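4. Criar e manter uma página de biografia

Esta secção explica como criar uma página de biografia no Felik, o módulo de perfis públicos do Plustier. Destina-se a editores com permissão de escrita. Para obter essa permissão, consulte a secção 2.

4.1 Antes de começar

Verifique se a pessoa já tem ficha. Muitos artistas aparecem na base com o nome civil e com o nome artístico, e as fichas duplicadas são a causa mais frequente de ligações partidas.

1. Abra o menu Perfis e escolha Pesquisar.
2. Escreva o apelido, sem acentos.
3. Repita a pesquisa com o nome artístico.
4. Se aparecer uma ficha, abra-a e passe ao ponto 4.4.
5. Se não aparecer nenhuma, clique em Nova ficha.

Nota: a pesquisa devolve no máximo 100 resultados. Com apelidos muito comuns, preencha também o campo Profissão.

4.2 Preencher os dados de base

1. No campo Nome de apresentação, introduza o nome tal como deve surgir no título da página.
2. No campo Nome completo, introduza o nome civil. Se não houver fonte, deixe em branco.
3. Introduza a data de nascimento. Se só conhecer o ano, active a opção Data parcial. A idade é calculada pelo sistema e não deve ser escrita à mão no texto.
4. Escolha o local de nascimento na lista. Se a localidade não constar, seleccione o país e envie um pedido pelo formulário Samonte.
5. Em Profissão, seleccione até 8 entradas. A primeira é a que aparece por baixo do nome.
6. Clique em Guardar rascunho.

Cuidado: o botão Publicar fica ao lado de Guardar rascunho e não pede confirmação. Uma página publicada por engano continua visível até à actualização seguinte da cache, mesmo depois de retirada.

4.3 Redigir o resumo e juntar imagens

O resumo tem um limite de 1000 caracteres, espaços incluídos. O contador fica vermelho quando o limite é ultrapassado e o excedente é cortado ao gravar.

1. Abra o separador Resumo.
2. Escreva primeiro a frase de identificação: nome, nacionalidade e actividade principal.
3. Acrescente os trabalhos mais conhecidos, por ordem cronológica.
4. Indique pelo menos uma fonte para cada facto da vida privada (casamentos, filhos, processos judiciais). Sem fonte, a frase não passa na revisão.
5. Abra o separador Multimédia, clique em Adicionar e escolha o ficheiro.
6. Preencha a legenda e o crédito. Os dois campos são obrigatórios.

A legenda deve dizer o que está na imagem, numa só linha e sem adjectivos de opinião. O crédito vai no campo próprio – nunca dentro da legenda. 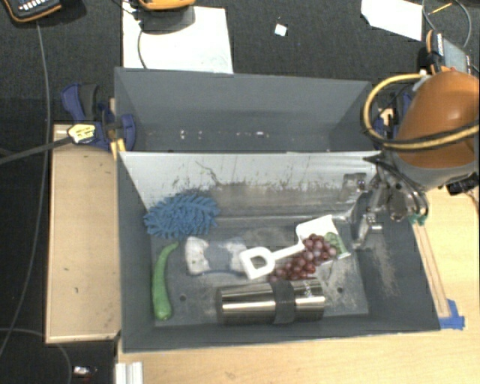
Fig. 4-2. Caixa cinzenta com um espanador azul, um pimento verde e uma pá de brincar branca.

Nas fotografias de pessoas, a legenda começa pelo nome. Se houver várias pessoas, indique-as da esquerda para a direita. O ano da fotografia vai entre parênteses, no fim.

Se o envio for interrompido e surgir o erro 529, o servidor de imagens está sobrecarregado. Guarde o rascunho, feche o separador e tente mais tarde. Não clique em Adicionar várias vezes, pois cada tentativa cria uma entrada vazia que terá de ser apagada manualmente.

4.4 Alterar uma ficha existente

1. Abra a ficha e clique em Editar.
2. Altere apenas os campos necessários.
3. Descreva a alteração no campo Motivo.
4. Clique em Enviar para revisão.

As fichas com cadeado só podem ser alteradas pela responsável editorial, Huguette Guillot. Envie-lhe o pedido através do botão Contactar, com a ligação para a fonte.

Nota: em caso de falecimento, não altere a data nem os tempos verbais antes de ter duas fontes independentes. Use o modelo Óbito, que actualiza a idade, a categoria e o título de uma só vez.

4.5 Ligações externas

As ligações externas aparecem no fim da página, por ordem alfabética. São aceites o sítio oficial, as páginas oficiais em redes sociais e as bases de filmografia e discografia. As lojas e os blogues de admiradores são recusados.

O verificador Zorkent percorre todas as ligações uma vez por mês, excepto em Dezembro, e marca a cinzento as que deixaram de responder. Uma ligação a cinzento deve ser substituída ou retirada por quem editou a ficha pela última vez.

Última revisão desta secção: 9 de Julho de 2020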